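Where Does Everything Go? All About Desk Trays

Have you ever sat down to do a drawing and found that there was nowhere to put the paper? There was a glue stick in the way, and a reading book, and a letter about the school trip that should have gone back on Monday, and somewhere underneath it all (you were fairly sure) there was a ruler. It happens to children and it happens to grown-ups, and it has been happening for a very long time indeed!

People who lived thousands of years ago in the land we now call Iraq wrote on tablets made of clay, and they had to put those somewhere too. Some were kept in baskets and some on shelves, so that a person looking for one particular tablet didn't have to pick through the whole lot. So when somebody tells you to tidy your desk, you can tell them that you are joining in with a very old job.

The trouble with a desk is that it is flat, and it only has so much room on top. Once you have spread your things from one side to the other, you have run out. But there is a great deal of space above a desk, and most of it is just air. If you could put some things higher up, you would get your drawing space back, and this is what a desk organiser with tiers does.

A tier is a layer, like the layers of a wedding cake. You put one tray on the bottom, another one over it, and perhaps another over that, with a gap in between so that your hand can get in and take things out again. The gap matters more than you might think. If it is too small you can't reach to the back, and whatever is back there may stay until the summer holidays.

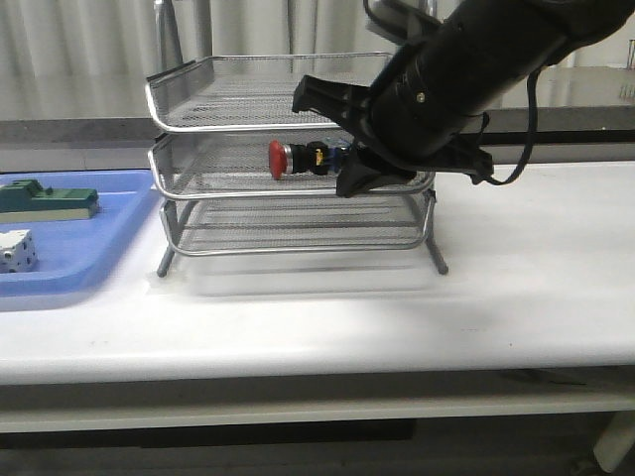 Lots of these organisers are made from metal mesh. Mesh is a sheet with a great many tiny holes in it, a bit like the sieve you use for flour, and it is a clever thing to make a tray from. The holes make it lighter than a solid sheet of the same metal would be. They let you peep through to see whether there is something on the layer underneath. Dust can slip through them as well, although I am sorry to say that it then lands on the next tray down, and you will still need a cloth now and again.

Mesh by itself can be a bit bendy and scratchy at the edges, so it usually has a frame of thicker wire going round it. Run your finger along the rail of a mesh tray, if you have one at home, and you will feel how smooth and round it is. A little lip at the front is handy too, as it stops pencils from rolling out on to the floor.

Now, what should go where? My friend Babar Satti, who taught in a primary school for years and had the neatest desk I ever saw, used to say that the things you use every day should go where your hand goes first. Things you only want once in a while can live lower down. Small round things, such as rubbers and marbles, are happiest in a tray with sides.

You can try it yourself with 2 or 3 shoebox lids and some empty yoghurt pots. Stand a pot under each corner of a lid, put the next lid on top, and see how tall you can go before it starts to wobble. Put the heavy things at the bottom, and ask a grown-up before you borrow the good scissors.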